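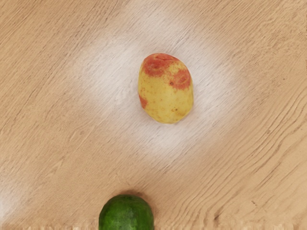 I've been putting off writing up the gripper comparison for a few weeks, mostly so I could run the last batch twice. The second run agreed with the first closely enough that I'm happy to post it.

The question was simple. I have two gripper models in my simulator, and I want to buy the real version of one of them. The Sundier is a parallel jaw with flat rubber pads. The Leblanc has three soft fingers that curl in around the object. The Leblanc costs a fair bit more, and I'd rather find out on the computer whether it's worth it than find out at the kitchen table.

The arm is the same in both cases, a six-joint model I've used since last June, and the controller is Zarka, which is free for hobby use. The camera looks straight down at the tabletop. I tried an angled camera first and went back. With the angled view the pose estimate got the length of the potato wrong whenever it pointed toward the lens, and the jaw then closed across the wrong axis.

Produce is a good test for this. A lime is close enough to a ball that it hardly matters which way the gripper is turned. A potato has a long axis, it's lumpy, and no two sides are quite alike. The one I used most is a yellow variety with a red blush over the top end. I picked it for the colouring as much as the shape. My segmentation had been trained on plain brown potatoes and it liked to split this one into two objects, the yellow part and the red part. I had to fix that before I could compare anything. More training images with patchy skin did the job.

The light wood tabletop was a problem too. Pale yellow skin on pale wood doesn't leave much of an edge, and where the light washes out the grain there's even less. I kept it that way, as my own bench is a similar colour.

Each gripper got 200 attempts at the potato, with the position and angle changed every time. A pick counted if the potato was lifted clear and held for 3 seconds.

Sundier: 104 out of 200 on the default settings. Nearly all the misses were the same. The pads landed on the narrow, slightly flattened end and the potato rolled or squeezed out. Limiting the grasp planner to the middle of the body helped a lot, but I didn't rerun the full set with that change, so I won't quote a number.

Leblanc: better on the potato at every angle I tried, and much less fussy about where it came down. It was slower to close. It also needs more room around the object, and with a lime sitting nearby the outer finger would sometimes nudge it on the way in. The flat jaw never had that trouble.

I didn't bother with a full set on the lime. Both grippers pick it up without any fuss.

A few things that cost me time, in case you're using the same setup:

Zarka resets the friction value when you swap the gripper file. I threw out 297 attempts before I noticed.

The soft fingers need a smaller time step or they jitter against the skin.

Save the camera view for every failed pick. I only started doing it partway through and wished I had the earlier ones.

I'm leaning toward the Sundier with the planner change, and spending the difference on a better camera. Gandmont sells a set of curved pads that should fit it, and I'd like to model those before I order. If anyone has the pad dimensions, please leave them in the comments. The drawing on their site is missing the thickness.

Posted 23 May 2023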